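Stullent dropping the Dedel wagon — anyone hear anything official?

tchin_wagon
My dealer in Cokbridge says Stullent won't take any more orders for the Dedel wagon after October. The hatchback stays. He had no letter to show me, just what the regional rep told him. I have a deposit down and would like to know where I stand.

mudgway_mike
Same story at the Mudgway dealer. They sold six all year, and two of those were demo cars.

Harpreet Z
Six is low but that dealer never stocked them. You had to order blind and wait. Hard to blame buyers for that.

leo_b
I disagree. They had one in the showroom all spring and it sat there. People want the tall one with the same engine. The wagon costs 400 more than the hatch and most shoppers don't see what they get for it.

Harpreet Z
You get a flat floor and a longer load area. For 400 that's cheap.

leo_b
Cheap to you and me. It still didn't sell.

tchin_wagon
Can we get back to the deposit? The form says "refundable if the manufacturer cannot supply." Does that cover a model being pulled?

doaa_m
It should. Ask for a build slot number in writing. If they can't give you one, ask for the money back. I did that with a different make and had it in almost 3 weeks.
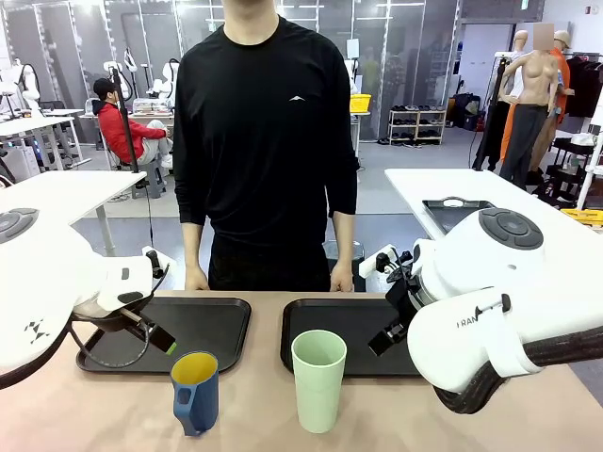
thanakorn_t
Parts are what I'd worry about more than the deposit. The tailgate and rear glass are wagon only, and so is the cargo liner. I've priced the liner and it's silly money. I gave up and use two black plastic trays side by side, like the pair on the table there, and they catch the mud fine. Glass is another matter. If you keep the car long term, ask the parts desk what they have now.

mudgway_mike
They have to carry parts for years after a model ends. I wouldn't lose sleep over it.

thanakorn_t
Carrying them and having them on the shelf are two different things. I waited 6 weeks for a tail light while the car was still on sale.

tchin_wagon
Called the dealer. No build slot yet, he'll ring me back tomorrow morning. If there's no number by then I'm taking the deposit back and looking at a used one.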